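Keltstead Study Desk: Gallery

Trygve Skjelbred, 10/18/19

Desk surfaces and storage from the Keltstead rooms, logged during the March to fall inventory. Entries are filed by room number; this page covers room 11. Shelving is wood, fixed above the rear of the work surface. Books stand upright on the shelf, stationery goes to the back left corner, and paper stock is kept on the right. Desk mats are chosen by the occupant and are not part of the issued furniture. Packing supplies stay on the desk until outgoing parcels are closed. Items on the mat are not assigned a storage position. Full-size files are available on request, quoting reference 59.

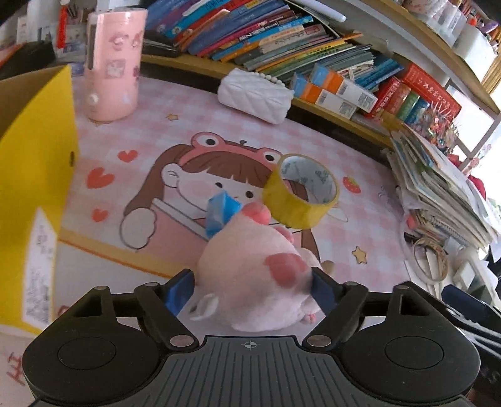

Room 11, desk. Pink plush pig and packing tape over gingham mat; books on shelf at rear.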